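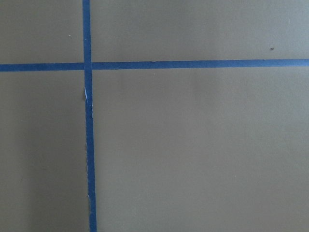

Marking out the practice table and finding the cross

These are the notes for the second build session of the Wandier robot club in Wedadville. By the end of it your team should have a taped table, a wrist camera that can find the tape, and an arm that returns to the same spot each time you ask. You need the arm assembled and powered as in the first set of notes. If your wrist joint still has play in it, fix that first.

What you need

One roll of blue painter's tape
A metre rule and a soft pencil
Scissors
A damp cloth and a dry one
The team laptop with Sillen installed
Your arm, clamped to the table

Laying the tape

Wipe the table with the damp cloth, then the dry one. Crumbs and bits of eraser show up in the camera view and can be picked up as false marks later on.

Measure 75 cm from the front of the arm's base plate and make a small pencil dot. Put a second dot the same distance out, further along the table. Join the two with a strip of tape, pressing it down from the middle towards the ends. Leave the last few centimetres at each end loose until you are happy with the line.

Lay the second strip across the first, on top of it. It does not have to be at a perfect right angle. The software measures the real angle, and a cross that is a few degrees out works as well as a square one. What matters is that both strips are stuck flat where they meet.

Cut the tape with scissors. Torn ends are hard for the edge finder, and so are nicks along the side of a strip. A small tear well away from the crossing can stay. If the tear is within a hand's width of the crossing, pull up that strip and lay a new one. Peel slowly and keep the tape low against the table or it will split.

Do not move the table or the clamp after this point. If someone does, start again from the pencil dots.

Finding the cross

1. Start Sillen and choose Wrist view. Check that you have a live picture before going further.

2. Jog the arm until it is above the table and the camera is looking straight down. The crossing can be anywhere in the picture. Teams often spend ten minutes trying to get it dead centre, and there is no need.

3. Move the arm up or down until both strips run right across the picture. If you can see the gripper, raise the wrist joint a little.

4. Open Colour pick and click on the blue. Click in three or four places, including a darker part of the tape if one side of your table is in shadow. Set the tolerance slider to 17 to begin with.

5. Press Find lines. Two thin lines should appear along the strips, with a dot where they meet.

6. Press Save home. Name the file with your team name and the word home.

Testing it

Jog the arm away by hand, a good distance, and press Go home. The dot should land back on the crossing. Do this 6 times and write the error from the bottom of the window in your team log each time. The error is given in pixels. Anything under 5 is fine for the November heats. If one reading is far off from the rest, check the clamp.

Ninh, the club's shared arm, has a slower shoulder than the others. If you are using it, set the wait time to two seconds or the reading is taken while the arm is still settling.

If it goes wrong

Only one line is found. The tolerance is too low, or one strip is in deeper shadow. Pick the colour again on the darker strip, then raise the slider two steps at a time.

Extra short lines appear. Look for specks on the table near the tape and for scuffed edges. Wipe the table and try again.

The dot jumps about. Turn off auto exposure in the camera menu. The window side of the room is bad for this after 4 pm.

The arm stops with code 198. A joint has reached its limit. Press Release, support the arm with your hand, and move it back towards the middle of its range.

Before you leave

Copy the home file and your log to the shared folder. Leave the tape down. Park the arm, switch it off at the wall, and put the dust cover over the camera. The next session uses the same cross for the first pick and place runs, so bring your log with you.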